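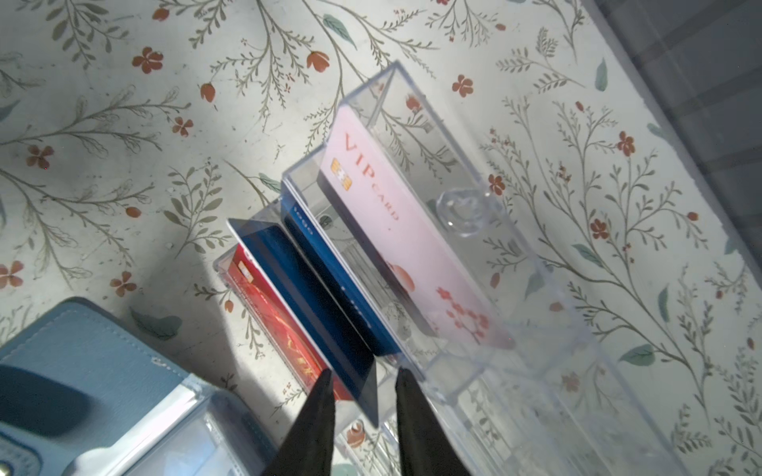
## 4. Why riders come to the small rally, and why they stay

### 4.1 The ride and the ground

In the previous section we described how the rally at Cliltville is organized. We now turn to what the riders told us. Interviews were made by Kimutai Urio and Revathi Kulkarni on the rally ground and at the fuel station on the Siledley road, and 80 riders agreed to speak with us for long enough that we could use their answers. The talks were open. We asked each rider to tell the day from the moment of leaving home, and we interrupted as little as possible.

What appears first in almost every account is the road. Riders spoke of the climb after Siledley, of the loose gravel at the outer side of the bends, and of the place where the wind comes from the left without any warning. Many of them gave these details before they said anything about the rally itself. One man with an old single-cylinder machine spent most of his interview on the question of whether the climb should be taken in second or third gear, and only at the end did he mention that he had also stayed for the evening program.

This agrees with the earlier observation of Odera (unpublished field notes), who found that riders at Tistum used the word "rally" for the journey and the word "field" for the event. In Cliltville we heard the same use, although less strictly. A rider could say "it was a good rally" and mean that the weather had been dry until the pass.

The organizers see the matter in another way. For them the event begins at the gate, and the printed program has no mention of the road at all. Wycliffe Shemweta, who has planned the layout of the ground since the event moved from Tistum, told us that he had never ridden the Siledley road on a motorcycle. He knows it from the truck. We do not report this as a criticism, but it helps to explain why the gate opens at an hour when most riders are still at the bottom of the climb.

### 4.2 Trade stands and the reasons to walk past them

The second theme is the trade stands. The organizers expect that riders come in part to buy, and the stand rents pay for the larger share of the ground. The riders' accounts give only weak support to this. Tires, gloves and rain covers were bought when they were needed, often by riders whose own equipment had failed on the way. Larger goods were looked at and discussed, sometimes for a very long time, and then left.

We found it useful to separate buying from standing. Riders stood at the stand of Temba, a maker of luggage frames, for reasons that had little to do with luggage. The firm had put an open engine on a bench, and people were allowed to turn it by hand. Several riders returned to this bench on the second day and brought a friend with them. The seller did not seem disappointed by this. He said to us that people who stand at his bench in one year may order by mail in the next, but he keeps no record that would allow us to test the claim.

Stands with a fixed sales talk were treated differently. Riders described them as "loud" even when no loudspeaker was used. We believe that the word refers to the manner of speaking - the seller begins before the visitor has shown any interest - and in our field notes the same stands are marked as places where people passed on the far side of the lane.

Figure 4. A clear plastic container and a small pink pencil holder on a tabletop with a flower pattern. 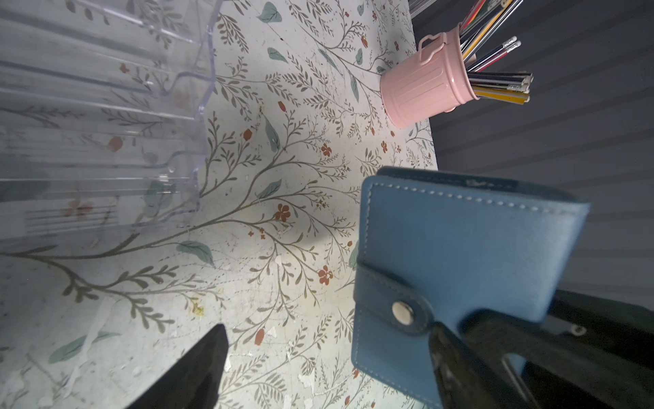 *Page last changed: September 14, 2026*

### 4.3 Size of the event

A question that came up in many interviews, without being asked by us, was how large the rally should become. The ground at Cliltville has permission for 1,000 motorcycles. In its first season there the rally received roughly 600, and riders who had been present in that season often used it as the measure for everything after.

Their wishes were not uniform. Riders who came alone were mostly in favor of growth, and they gave practical grounds: more repair help, a better chance to meet someone with the same machine, a later kitchen. Riders who came in a club were more careful. They wished to camp together, and they feared that with more visitors the plots would be given by number at the gate. Delyth Gwynne, who leads a club of older riders, put it to us in this way: "If I must look for my people with a telephone, I can also stay at home."

It would be easy to read this as a conflict between new and old visitors, but our material does not allow it. Some of the strongest voices for a small rally were here for the first time, and had left a larger event elsewhere with a bad feeling. The way of arrival, alone or in a group, seems to matter more than the number of years.

### 4.4 Limits of the interviews

Two limits should be named. We spoke only with riders who reached the ground or stopped for fuel on the Siledley road, so those who turned back in bad weather are missing from our account. Also, both interviewers arrived by motorcycle, and it is possible that riders talked more about the road for this reason. In October we will repeat a part of the interviews by telephone, with an interviewer who does not ride, and compare the order in which the subjects appear.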